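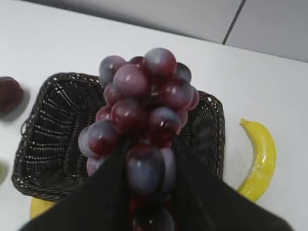 Chapter 4
Fruit on the Table: Handling and Holding

Grapes and bananas are often bought on the same trip and set down on the same table, but they do not keep in the same way. A bunch of red grapes is heavy for its size, and the fruit at the bottom carries the weight of the rest. A woven basket lets air reach the bunch from the sides as well as from the top. A banana can lie beside the basket on the bare table.

The pale bloom on the skin of a grape is a natural wax. It slows the loss of water and should be left in place until the fruit is to be eaten. Wash grapes only at that point, and wash only what will be served.

In this chapter you will learn to:

judge the ripeness of a bunch by its stem and skin
choose a basket or bowl of the right depth
work out portions from a bunch of 1000 grams, at 100 or 200 grams per person
decide what belongs in the refrigerator and what does not

The storage tables in Section 4.2 were drawn up by Tormod Solberg for the Vudby kitchen course and revised in January. Read them before starting the first exercise.

4.1 Choosing a Container

Depth matters more than width. In a deep bowl, bunches are stacked on one another and the lowest grapes split.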